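In Praise of the Dropped Gear

I have been in love with small robots for most of my working life, and I want to make the case for the least loved part of them: the failure log. Last February our bench arm at Rimora, which everyone calls Trevor, dropped 34 gears out of 126 in one long run of picks. I think it was the best thing Trevor has ever done for us.

Some background. Trevor's job is dull on paper. It picks up a gear, carries it over and sets it on a post. For weeks it had done this so smoothly that we stopped looking. Then one Sunday evening Chenxi Peng came in to pick up a jacket, heard a click, and then another click, and found gears all over the bench. The software said every pick had gone fine. The fingers had closed to the right width, the motor had felt the right push back, and the arm had swung off happily with nothing in its hand.

We did what people do and blamed the code. Three days of that! We moved the grasp point, slowed the lift, and swapped the vision model for an older one from the Borka project that I still have a soft spot for. The drops kept coming, and they came in bunches, which should have told us something. It was Chenxi who finally said to leave the software alone and go look at the fingers.

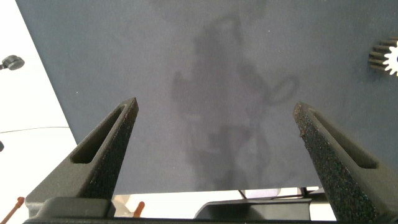

Trevor's fingers, open, with the speckled grip pads on the inner faces. The top edge of the right pad is chipped near the tip.

A chip like that is easy to walk past. I had walked past it myself, coffee in hand. But our gears are picked right at the tips, and at the tips there is very little pad to begin with. Lose a bit of it on one side and the gear can sit square in the grip and still roll out when the wrist turns. We changed the pads and ran the same 126 picks again. Three drops. I would have hugged the arm if it weren't against the rules (it is, and the rule is a good one).

So why am I so cheerful about all this? Partly because I love a fault you can touch. So much of our trade now happens in numbers on a screen, and it is a real joy to run a thumb over a pad and feel the problem. But mostly because those 34 drops showed us that Trevor had no idea what it was holding. It was judging success by finger width, and it had been doing that on all the good days too. We just had no reason to ask.

I'd like to see every shop that runs an arm put its drops up on the wall. Date, part, which finger, what the pad looked like. Ours hangs by the door, and I read it most mornings. The Wudix team down the hall thought we were airing dirty laundry, then started a sheet of their own and found a loose finger screw within the week.

There is a safety side to this as well, and I don't want to skip over it. A plastic gear on the bench hurts no one. The same blind spot in an arm that carries something heavy or sharp past a person's elbow is another matter, and I have seen bigger machines that trust their finger width every bit as much as Trevor did. Pads are cheap. They wear out, and they should be on a schedule like the oil in your car — checked before the run, by a person, with the arm powered down.

We now check ours before every long run. We also added a second look from the camera after each lift, to see if the part is really there, and it has flagged 13 empty grips so far. I went through each one with great pleasure. Number nine is still a mystery, and if you have ever seen a gear leave a grip on the way up with both pads brand new, please write to me.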